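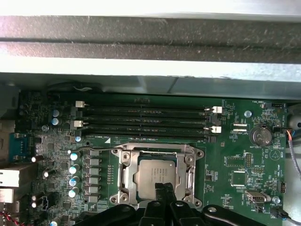

*Memory slots and CPU socket on a computer motherboard.*

# How to Add Memory to an Older Desktop PC

A desktop that has slowed down over the years often has a memory shortage and nothing else wrong with it. Browsers use far more memory now than they did when most of these machines were sold, and once the system runs out it starts moving data to the drive, which is much slower. Adding memory is one of the cheaper fixes and takes less than an hour, including the time to clean out the case.

These steps were written with the Pomico office towers from 2018 in mind, but they apply to most desktops of that age. Laptops and all-in-one machines are put together differently and are not covered.

## Check whether you need more

Open Task Manager in Windows, click the Performance tab, and choose Memory. Use the computer the way you normally do for an afternoon, with the usual programs and browser tabs open, and look at the figure a few times. If it stays above 80 percent, more memory will help. If it sits at 40 percent and the computer still crawls, look at the drive first. A machine that still runs on a spinning hard drive will gain more from a solid-state drive.

On Linux, run `free -h` in a terminal and look at the "available" column.

## Find out what the board takes

You need four pieces of information before you buy:

- The type (DDR3, DDR4, or DDR5). They don't fit in each other's slots.
- The largest module each slot supports.
- The largest total the board supports.
- Whether the board wants regular or ECC memory. Some workstations and most servers are picky about this.

The manual has all of it. If you have lost the manual, the maker's support site will usually have a copy under the model number, which is on a sticker on the back or side of the case. The Memory page in Task Manager also shows the current speed and how many slots are in use.

Write down the part number printed on the modules you already have. Buying a match is the safest choice. Mixing brands often works, but all of the memory will run at the speed of the slowest module, and some combinations refuse to start at all.

## What you need

- The new memory, preferably as a matched pair
- A Phillips screwdriver, size 2
- A can of compressed air
- A flashlight
- A small dish for screws

An antistatic wrist strap is worth having if the room is dry or carpeted. A plain one from Fundska is fine.

## Back up and shut down

Copy anything you can't replace to another drive. Adding memory doesn't touch your files, but an unstable module can damage them later while they are being saved.

Shut down from the menu. Don't use Sleep. Switch off the power supply at the back if it has a switch, unplug the power cord, and then unplug everything else. Hold the power button in for ten seconds to drain what is left.

## Open the case

Lay the tower on its side on a hard table with the removable panel facing up. On most cases the panel is held by two screws at the rear and slides back before it lifts off. The Jarnberg cases have a latch in place of the screws, and the panel swings out from the top.

Touch bare metal on the case before you reach in, and do it again any time you walk away and come back.

Blow out the dust with short bursts, keeping the can upright. Hold fan blades still with a finger while you do it. Don't use a vacuum cleaner inside the case.

## Install the modules

1. Find the slots. They are long, narrow, and usually close to the processor. If a cable is in the way, move it aside or unplug it and note where it went.
2. Check the manual for which slots to fill first. With two modules in a four-slot board, it is often the second and fourth slots counting away from the processor, but boards vary.
3. Open the latches. Some boards have a latch at both ends of each slot and others only at one end.
4. Hold the module by its edges and line up the notch in the contacts with the ridge in the slot. If they don't line up, turn the module around. If they still don't, it is the wrong type.
5. Press straight down on both ends until the latches close. This takes more force than most people expect.
6. Look along the top of the modules. They should sit level.

Plug back in anything you moved, and close the case.

## Start up and test

The first start can take a minute or longer while the board sets itself up for the new memory. Leave it alone during that time. Once you are in Windows, open Task Manager again and check that the total is right.

Then run a memory test. Windows has one built in: type "Windows Memory Diagnostic" in the Start menu and choose to restart. For a more thorough check, let MemTest86 run overnight. Any errors at all mean the module should go back to the store.

## If it won't start

- **Beeping, no picture.** Take the modules out and seat them again, pressing harder.
- **Still nothing.** Try one module at a time in the slot the manual lists first.
- **Starts, but shows the wrong total.** One module is not fully seated, or it is larger than the board allows.
- **Restarts over and over.** Go back to the old memory alone. If that works, look for a BIOS update before trying the new modules again.

Keep the old modules in the new packaging until you have used the computer for a couple of weeks.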